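Speaker notes — "An arm on the bench: building a bottle-picking robot in a shared workshop"
Stollindale open evening
Speaker: Vendula Holub
Twenty-five minutes, then questions. Romana has the clicker and the spare laptop.

OPENING (keep it short, they've been sitting a while)

Hello, thank you for coming out. I'm Vendula, I share bench four with Romana Šindelář, and for a good long while we've been building a robot arm called Ido. I want to talk about the parts we enjoyed, which is most of them, and the parts that kept us in the workshop until the lights went off.

Ask for hands: who has built anything with a motor in it? Who has built something with a motor in it that then fell off a table? (Pause. There's always one.)

WHY AN ARM

We both wanted a project that touched everything. There's metalwork, printing, wiring, a bit of code, and a lot of standing back with your arms folded. An arm gives you a reason to learn all of it, and when it moves for the first time you will shout. I did!

Ido is the third version. The first was a desk lamp with ideas above its station. The second was decent but the elbow sagged. The third has a stiffer forearm, a proper bearing at the shoulder, and a small camera down at the wrist so we can see what the fingers are doing.

Mention the Krūmiņa drawings here. We took the shoulder layout from that set and changed the bolt pattern to suit the plate we already had. Say thank you, they were very clear drawings.

THE GRIPPER

This is the bit I could talk about all night, so watch the clock.

Two fingers, black, angular, with bevelled edges. We tried rounded ones first and they were lovely to look at and hopeless with anything smooth. The flat faces give you more contact, and the bevels let the tips slide in beside an object without shoving it along the bench.

Squeeze is the hard part. Too little and the object swings. Too much and a plastic bottle buckles, and then it's a different shape from the one you planned for. We set the closing force by hand, a tiny step at a time, writing each setting in the notebook. Romana's handwriting, thankfully.

Bottles turned out to be a cracking test object. They're cheap, they come in the same shape every time, they roll if you look at them, and the weight changes with how much is inside. We use the 500 ml size for most of our tests. Next slide is from the wrist camera, a Coke on its side between the fingers. Leave it up while I talk about shine.

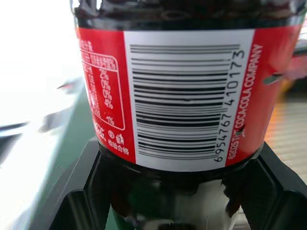
Do you need a camera on the wrist to build an arm like this?

You can get a long way without one. Our second version had no camera at all and picked up blocks from fixed spots quite happily. A camera earns its place once things can turn up anywhere on the bench, or once you want to check a grip without bending down to look.

SHINE, LABELS AND LIGHT

Back on script. A wrist camera gets very close, and close up, everything is glare. Look at the highlights on the clear plastic above the label, and then at how white the background goes over on the left. Our code used to chase bright patches like a cat.

The label, on the other hand, is a gift. Big red area, white panel, barcode with hard black edges. We switched to looking for strong edges on a flat colour and it got much better in one evening. We don't read the barcode, by the way. We only care that something stripy is there and which way the stripes lie, and that gives us the angle of the bottle.

Tip for anyone starting: sort out your lamp before you touch your code. A sheet of tracing paper over the lamp did more for us than a week of me fiddling with thresholds — and I was enjoying the fiddling, so that hurt.

WIRING

Cable to the wrist runs along the outside of the forearm. We tried inside. It looked neat for one evening and then the elbow chewed through it.

The controller is a Bollmont board, second hand. Leave slack at every joint, label both ends, and take a photo before you unplug anything. I have broken all three rules.

THE NOTEBOOK

We log every attempt. When I wrote these notes we were on 3299 tries, with 3148 good lifts. That leaves 151 drops, and I remember a fair few of them personally. February was the worst month, all down to one loose grub screw in the left finger.

If I'm running late, skip to here.

WHAT'S NEXT

Softer pads for the fingertips. A quieter elbow. Romana wants it to stand bottles upright, and I want it to hand me a screwdriver.

Come and find us at bench four afterwards. Bring something awkward to pick up, nothing made of glass please, and Romana will show you how to set the grip.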